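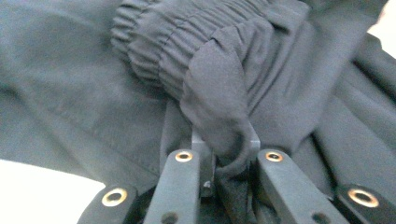 Shared Meals and Household Scheduling in Two-Generation Homes

Project report, Family and Household Studies
Masaru Fukuda and Shota Matsuda

1. Background

The project looked at how families with school-age children arrange the evening meal on weekdays, and in particular who decides when it is eaten. Earlier coursework in the module treated the shared meal as a yes-or-no variable: a household either eats together or it does not. During the pilot this proved hard to code. In several homes part of the family sat down at one time and the rest joined later, and the parents still reported the meal as shared.

We therefore recorded start time, end time and persons present as separate items, and left the word "shared" out of the diary form.

2. Households

Six households took part, four in Virness and two in Modholm. All had at least one child between seven and fifteen and at least one adult in paid work. Recruitment was through a notice at the Virness public library and through two parents who passed the notice on. The sample is small and was not drawn at random. Results are reported by household and no significance tests were run.

Households are labeled A to F. Household D withdrew from the interview stage but allowed its diary to be used.

3. Method

Each household kept a paper diary for the month of February. One adult was named as diary keeper. For every weekday evening the keeper entered the following:

Time food was first served
Time the last person left the table
Initials of those present at any point
Who set the time, if anyone did
Reason for absence, if known

Entries were copied into a spreadsheet by Fukuda and checked against the paper by Matsuda. Where the handwriting could not be read the cell was left blank. Where two times were entered, the earlier was used as the start.

Interviews were held after the diaries had been collected. They were semi-structured and were conducted in the home, usually at the kitchen table. Children were present for part of the interview in A, C and F. Notes were taken by hand and typed up the same evening. The combined interview notes come to some 3,000 words.

4. Results

4.1 Start times

In A, B and E the start time stayed within a half-hour band on most evenings. These were the homes in which one adult did nearly all the cooking. In C and F the start time moved with the children's activities, mainly swimming and band practice. Household D showed no pattern that we could identify.

4.2 Who sets the time

The diary item on who set the time was filled in less reliably than the others. Keepers tended to enter their own initials or leave it blank. The interviews gave a different picture. In B the keeper had entered herself throughout, but said in the interview that dinner was served when the bus from Modholm came in, and that this had been the case for years. In F the older child's practice schedule was taped to the refrigerator and the adults planned around it.

We coded these cases as "external schedule." The category was added after the data had been collected, which should be kept in mind when reading Table 2 in the appendix.

4.3 Absence

Work was the most common reason given for an adult's absence. For children it was an activity outside the home. In C, a plate was kept for the absent person and another family member usually sat with them while they ate. The diary form had no field for this. The keeper in C wrote it in the margin, and we transferred the margin notes to a separate column.

5. Discussion

The fixed start times in A, B and E might be read as a sign of stronger routine. The interviews only partly support this. The keeper in E described the early hour as a leftover from when the children were toddlers and said she would prefer to eat later. A stable time may reflect habit in the cook more than agreement in the family.

The second sitting observed in C deserves closer study. Under the original coding it would have counted as a missed meal.

6. Limitations

February includes a school break in Modholm but not in Virness, so the two places are not directly comparable for that period. The diary keeper was the mother in all households except D. Weekends were excluded.

7. Materials

Diary forms were printed on the Kubo template supplied with the module. Interview notes were stored in the department's Wudito folder and will be deleted after grading. The blank form and the code list are attached as Appendix A and Appendix B.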